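Oi, pessoal da lista!

Alguém mais perdeu o login depois da atualização do Vaklow?
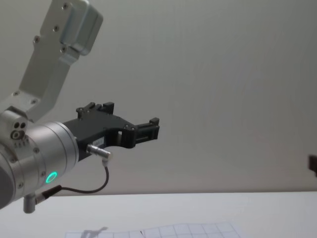 Aqui caiu na quarta, e o código de 2 etapas nem chega.

> Limpem o cache do Grinent e
> troquem a senha mestra.

Fiz isso, e nada – erro 3312 de novo.
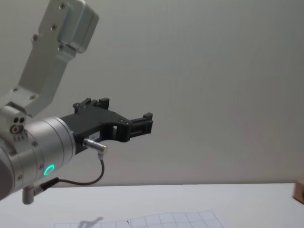

Braço com a garra preta, mesa branca

O antivírus da Pappas bloqueou 34 anexos meus, todos limpos! Queria uma regra por pasta.

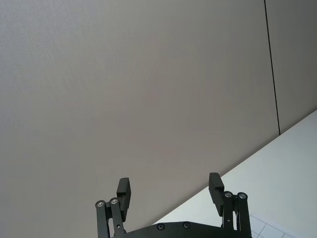
A quarentena me irrita faz tempo.

Dois passos que ainda vou tentar:

1. Voltar para a versão 124
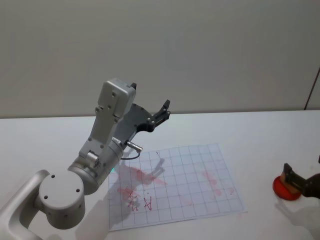 2. Escrever para a Flallside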